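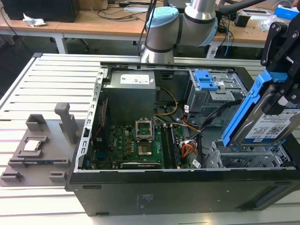 Lirkolwood, April

Our robotics club meets every Thursday after classes, and this term we have one task only: the robot must put parts into an old desktop computer. I wrote before that Feven Lemma and I chose the hard disk as the first part. It sits in a blue plastic caddy, and the caddy must go straight into the gray bay. If the angle is a little wrong, it touches the wall of the bay and stays there.

Last week we made 152 attempts, and I wrote down each one in my notebook. Most of the bad ones were my mistake, as I had saved the position above the bay too far to the right. Feven found it. Now we go down more slowly for the last part of the way, and I like the sound much better.

The processor is still waiting in its tray. Nuria Gidey, our teacher, wants us to finish 100 good disk insertions before we touch it, because the pins in the socket bend very easily. I have asked her two times already if 90 is also enough. She said no.

Next Thursday I will bring the notebook again, and also a better pen.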